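Home | Issues | Working Papers | Authors | Search

4. Do executive turnover announcements carry information?

The usual claim in the event-study literature is that the market learns something on the morning a company names a new chief executive. We are not convinced. Much of the published support comes from short windows around the press release, and the press release is often the last step in a story that trade reporters have been telling for months. A price jump on that morning may reflect the news, or it may reflect the earnings guidance that was tucked into the third paragraph of the same release.

To look at this more closely we collected 3000 wire items on changes in top management at listed manufacturers and dropped every item that repeated an earlier one. What remained was around 2000 separate announcements. We then read the full text of each and marked whether it also mentioned a plant closing, a dividend change, a revised forecast or a pending lawsuit. Earlier studies mostly skipped this step and relied on headlines. Headlines are a poor guide. The word "retire" in particular covers everything from a departure planned years ahead to a firing with a polite cover letter, and we found no way to tell the two apart from the wire copy alone.

4.1 Mixed announcements

Once mixed announcements are set aside, the average price response shrinks to a level we would not care to defend. The supporters of the strong view might answer that clean announcements are also the dull ones, issued by companies with nothing much going on, and that is a fair objection. It cuts both ways, though. If only the messy cases show an effect, then the effect cannot safely be credited to the new name on the door.

Stinetti is a good example of the problem. The company named an outsider in February and its shares rose before noon. Two later papers treat this as a vote of confidence in the new chief. Neither mentions that the same release raised the full-year forecast, or that a rival, Domel, had withdrawn its bid for a shared supplier the evening before. Any of the three could have moved the price. All three could have. A window of 60 minutes, which one of those papers uses as its main test, does nothing to separate them.

4.2 What successors are said to bring

A related claim holds that investors respond to the type of successor. Operating chiefs, the argument goes, signal spending on plants and equipment, while finance chiefs signal cuts. We checked capital spending for the 50 largest companies in the sample over the two years after each handover. The operating group did not spend more in any way that survives a control for industry. Arango, often cited as a company that turned toward automated production under a former plant manager, had approved most of that budget under the previous chief. Its wire coverage gave the credit to the new one all the same.
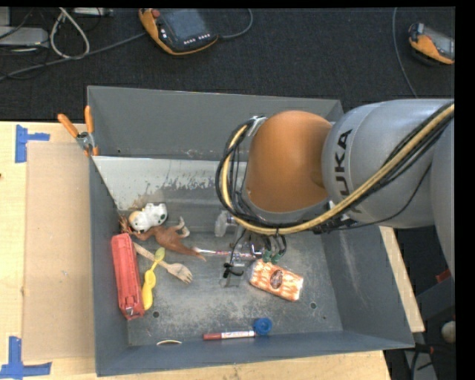

Figure 3. Industrial robot arm reaching into a metal bin.

Spending on equipment of this kind is slow. Orders, delivery and installation are spread over several reporting periods, and the date on which a company chooses to talk about them is a matter for its press office. Ziltar announced the same line upgrade under two different chiefs, and both announcements appear in the commercial database as new investment. We counted it once. We do not know how many similar pairs we missed, and we doubt that the authors of the earlier papers know either.

4.3 Limits

Our coding was done by hand and some of the calls were close. Releases that hinted at a forecast without giving a number were treated as mixed, and a stricter reader could move them to the clean group. Doing so raises the average response slightly and widens the error band by more. We also have no data on private briefings to analysts, so the question of who knew what before the wire item ran stays open.

2 comments | 11 shares

Contact the editors | Copyright the authors, all rights reserved | Back to top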